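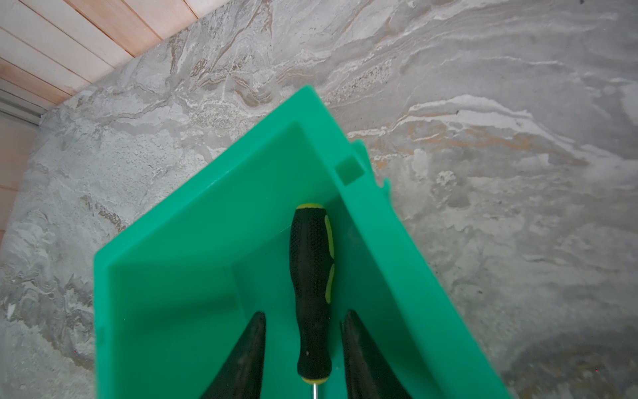 The aim of our project was to teach a robot arm to pick up hand tools and put them where a person would expect to find them. I worked on it together with Yamuna Thampi during the autumn term at Orkovholm, in the automation course. Our first tool was a screwdriver, and we chose it on purpose as a difficult one. It lies in a green tray with the handle turned away from the gripper, and the handle is thick while the shaft is thin, so the two fingers must decide where to close. If they close on the shaft, the tool can turn during the lift. We therefore made a rule that a correct grasp must be on the handle.

## How we collected the examples

We named our control program Asta. It records the position of each joint together with the camera pictures, and it saves one file for each attempt. One attempt is at most 20 seconds long. In total we recorded 404 attempts, and from these Asta kept 2712 short pieces which we used for training.

Yamuna wrote the part that starts and stops the recording. I wrote the part that cuts the files. In the beginning we had a mistake in my part: the last second of each file was lost, and this is exactly the second when the fingers close. We had to repeat nine attempts from the first afternoon, and after this I checked the length of every file before we continued.

The second task was the bin. It has higher walls than the tray, and the arm must come down into it without touching the rim. We moved the bin by hand between attempts, so that the program could not learn only one position.

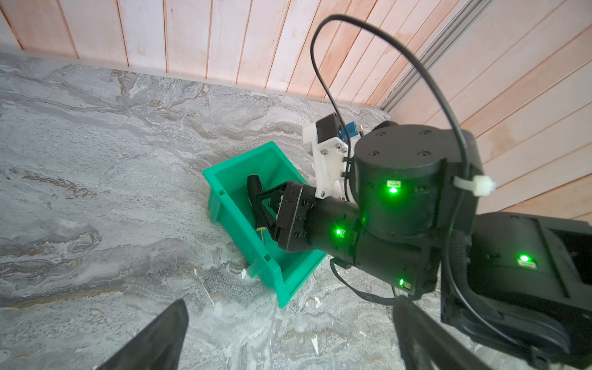
Why did we not use one fixed path for the arm? A fixed path works only when the tool is always in the same place, and our task was to handle a tool that had been moved or turned.

## Results and problems

The tray task went better than the bin task. In the tray the arm usually found the handle, also when we turned the tray to a new angle. In the bin it was often too careful and stopped above the object. We think the reason is that we had fewer examples with the bin, but we did not have time to test this.

A smaller problem was the closing force. With a low value the handle slipped out when the arm went up, and with a high value the fingers pushed the tool against the bottom
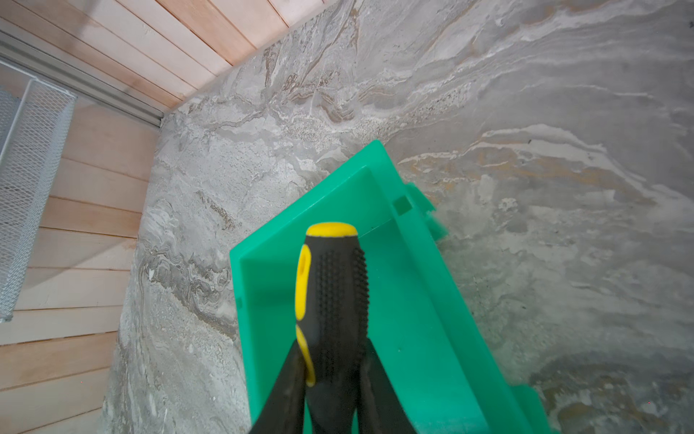

and the whole tray moved a little on the table. We solved it by closing in two steps, first softly and then with more force after a short pause. Our teacher, Yaqin Cai, suggested this after she had read our first draft, and it was a small change in the code.

## What remains

We presented the work to the class on November 21, 2018. The other group asked if the same program can work with a different gripper. We have not tried it. The finger width is written directly in the code in several places, and this should be moved to a settings file first.

In January we will continue with more examples for the bin. Yamuna also wants to make the waiting time between the two closing steps shorter.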